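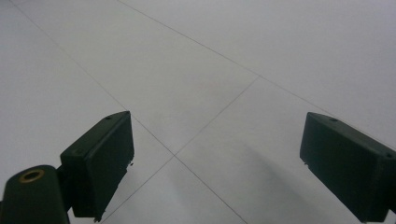

**Figure 2.** Dark green gripper fingers above a pale gray-white tiled floor.

## 4. Sealant retention at the second recall

### 4.1 Records used

All sealants placed on permanent first molars at the Hindale clinic under the school program, resin type only. Glass ionomer left out, too few and placed mostly on half-erupted teeth where isolation was already a lost cause. Final set: 922 sealed surfaces. A further 54 had no second recall entry at all and were dropped before scoring. Not imputed. We looked at whether the dropped ones differed at baseline in age, arch or operator and saw nothing that worried us, though a child who doesn't come back for recall may well differ in ways the chart does not hold.

Charts were exported from Covaten in November. The export puts surface codes and tooth codes in separate tables, and the join had to be redone by hand for children whose record number changed when they moved school. Checked twice by M. Zervas.

One surface per tooth, occlusal. Buccal pits on lowers and palatal grooves on uppers were sealed in many cases but charted so unevenly between operators that we gave up on them. A pity, as the buccal pit is where we'd have expected the worst numbers.

### 4.2 Placement

Placement followed the clinic sheet. Prophy with a dry brush, no paste. Cotton rolls and a dry-angle, rubber dam only if the child already had one on for something else. Etch, rinse, dry until frosty. If the frosty look did not come, etch again. Sealant was Rundeck clear for the first part of the program and Rundeck opaque afterward. The switch was a purchasing matter and not part of any design, so clear versus opaque is tangled up with calendar time, with operator experience, and with the newer curing lights. We report the split anyway and ask the reader to go easy on it.

Four-handed placement was the aim. In practice the assistant was often called away, and the chart has a tick box for it. The tick box is probably under-used. Two-handed placements are therefore likely to be sitting in the four-handed group, which would shrink any real difference.

Bite was checked with articulating paper in older children. In younger ones, mostly by asking.

### 4.3 Scoring

Scored with the Katsaros three-step scale: complete, partial, missing. Complete means all sealed fissures still covered on visual and gentle probe. Partial means any exposed fissure with material left elsewhere. Missing means none found. The scale has no step for a sealant that is present but lifted at the margin, and examiners were told to call these partial. Not everyone did at first. Early scores from one examiner were redone from the written notes where the notes allowed it.

Examiners were not blind to material, and could not be, the opaque product being white. They were blind to operator, in the sense that the name was not on the recall screen. At a clinic this size people know each other's work.

Repairs at the first recall are a problem. A sealant topped up at first recall and intact at second was scored as complete with a repair flag. In the main analysis these count as partial. We ran it the other way too, see 4.5.

### 4.4 Results

Complete retention at second recall was 62 percent. Most of the rest was partial, not missing, and the partials clustered in the distal fissure of the upper molars. Anyone who has tried to keep that area dry in a six year old will not be surprised. Lower molars did better as a group, which goes against what the operators told us they expected, saliva pooling being their main complaint.

By age at placement: retention went up with age, steadily, no obvious step. Teeth sealed with tissue still over the distal marginal ridge did worst. Several of the chart notes for these say "reseal when erupted" and there is no later entry showing that anyone did. This is a recall system issue more than a material issue, and we come back to it in section 6.

By placement mode: four-handed did better than two-handed. Bearing in mind the tick box.

By material: opaque was scored complete more often then clear. Some of this must be detection. A thin clear sealant over a stained fissure is hard to see under an ordinary operatory light, and the examiners said so in writing more than once. We do not claim one material stays on longer.

By operator: the spread was wide. Wider than by material, wider than by arch. Operator numbers are uneven and we do not rank individuals here. The clinic has the breakdown.

Caries on scored surfaces was rare in the complete group. In the partial group it turned up at the exposed end of the fissure, as expected, and nearly always as a lesion noted for watching with no filling placed. We did not have radiographs for enough of the children to say anything on dentin.

### 4.5 Sensitivity checks

Counting repaired sealants as complete raised the overall figure to 70 percent. Ordering of the subgroups unchanged. Leaving out the re-scored charts made no difference worth a table. Using one tooth per child, picked at random, widened the intervals and left the point estimates close to where they were, so clustering within child is real but isnt driving the main result.

We also tried treating every surface with no second recall as missing. Harsh, and we don't believe it, but it gives a floor. Age effect survives. The placement mode effect gets weaker and its interval takes in no difference.

### 4.6 Notes on the charting

The free text field was more useful than planned. Phrases like "wet," "wiggly," "gagged x2" were common, and sealants with any such note failed more often. No formal coding was done. A simple cooperation score at placement, filled in before the child leaves the chair, would be cheap to add to the Covaten template and we have asked for it.

Etch time was recorded as the default value in almost every chart, so it can't be analyzed. Same for cure time. Both fields to be left blank by default in the next round.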